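Unit 6: Learning to Grasp from Trial and Error

Course handout, Introduction to Robot Learning
Bronmont Institute of Technology, Department of Mechanical Engineering

Reading before class: course reader, chapter on bin picking. Bring your answers to the Unit 5 worksheet.

6.1 The problem

Bin picking is the task of removing objects one at a time from a container in which they lie in no fixed order. The task has a long history in industry, and for parts of known shape it is often handled by matching a stored model to the sensor data and moving the gripper to a grasp point chosen in advance. This approach depends on a good model of every part. When the contents of the bin change, the models must be changed as well.

The method treated in this unit does not use part models. The robot attempts a grasp, records whether the attempt succeeded, and uses the record to improve its later choices. The label for each attempt is a single value, 1 for success and 0 for failure. Students should note how little information each label carries. A failed grasp does not tell the learner whether the position, the angle or the depth was at fault.

6.2 Formal statement

Let s be the camera view of the bin before an attempt, and let a be the action, consisting of a position in the bin and a rotation of the gripper about the vertical axis. The learner fits a function Q(s, a) that estimates the chance that action a will succeed given view s. At each step, the system samples a set of candidate actions, scores them with Q, and carries out the one with the highest score.

During data collection, the highest-scoring action is not always taken. With a small probability the system selects a candidate at random. Without this step the learner may return to the same kind of grasp and gather no evidence about the others.

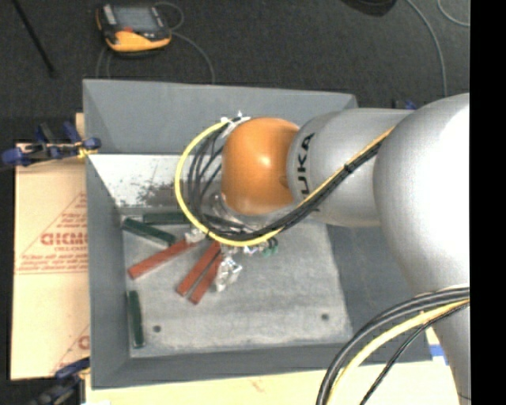

Blocks are a common choice for a first study. Their flat, parallel sides give a two-finger gripper a clear pair of contact surfaces, and the correct rotation can be checked by eye. They also produce the cases in which a simple policy performs poorly: a block lying close against a wall, where one finger has no room to descend, and two blocks side by side, where a finger may land on the neighbor.

6.3 The Vikside exercise

The Vikside data set, used in the laboratory sessions, was collected for this course. It contains 50 recorded runs. Of these, 33 are used for training and the remainder are held back for testing. Students may not use the held-back runs to select settings. Reports in which this rule has been broken will be returned unmarked.

The runs are divided by whole run and never by single attempt. Attempts within one run share the same starting layout, so placing some of them in training and others in testing would make the test results look better than they are.

Two policies are to be compared:

Policy A selects the highest-scoring candidate from a single set of samples.
Policy B repeats the sampling 2 times, drawing the second set near the best candidates of the first.

Report the success rate for each policy, and give separate figures for blocks next to a wall and blocks in open space. A single overall rate is not sufficient.

6.4 Points for discussion

Why might Policy B give a larger gain near the walls than in open space?

What would happen to the training data if the random selection step were removed after the first few runs?

The success label is set from the gripper opening after the lift. Name a case in which this label would be wrong.

6.5 Submission

Reports are limited to 2 pages, excluding plots, and are to be submitted through the department portal. Late work is covered by the rules in the course outline.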